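Iswood Community Meals and Learning Project
Progress report to the Hattori Fund
Report date: 9/8/20
Prepared by Stepan Dmytriv, Project Manager

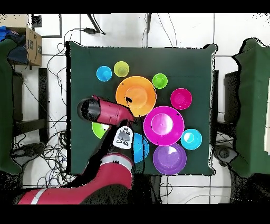
1. Purpose of this report

The report covers the second period of the grant and follows the format agreed in June. It sets out what has been delivered, what has been delayed and how the remaining money will be used. A separate statement of spending has been sent to the Fund.

2. Delivery to date

The project provides a cooked midday meal and an hour of supported reading for families in Iswood and the neighbouring district of Brurkasska. During the period 515 meals were served over 14 sessions. All of the Iswood sessions went ahead as planned. Two of those at Brurkasska were moved to the parish rooms while the boiler was replaced, and attendance on those dates was lower than usual.

The reading hour is led by Kazue Higuchi, who joined the project in the spring. She has rearranged the book stock by reading age and introduced a lending card, which 12 families now use regularly. Parents have asked for more books in Ukrainian and Polish, and a first order has been placed.

3. Staffing and training

The post of assistant cook remains vacant. It was advertised twice and the candidate selected in the first round withdrew. Cover has been provided by the existing kitchen team through extra hours — an arrangement that cannot continue beyond the end of the next period. The hourly rate has been reviewed and the post will be advertised again.

All kitchen staff hold a current food hygiene certificate. Allergen training was completed by everyone except one new starter, who is booked on the next course.

4. Changes to the plan

The Fund agreed to the transfer of money from the travel heading to food costs. Prices for fresh vegetables rose during the period, and the supplier, Ana, can no longer offer free delivery to Brurkasska. We have kept to the same menu but now collect the order ourselves.

5. Risks

The lease on the Brurkasska hall is due for renewal. The landlord has indicated that the rent may rise by up to 15 per cent. We are in discussion with the parish about a permanent move — this would also give the reading hour a room of its own.

6. Next period

Work will concentrate on filling the vacant post, settling the question of premises and extending the lending card to Brurkasska families. The Fund is asked to confirm that unspent training money may be carried forward. The next payment is requested on the usual terms.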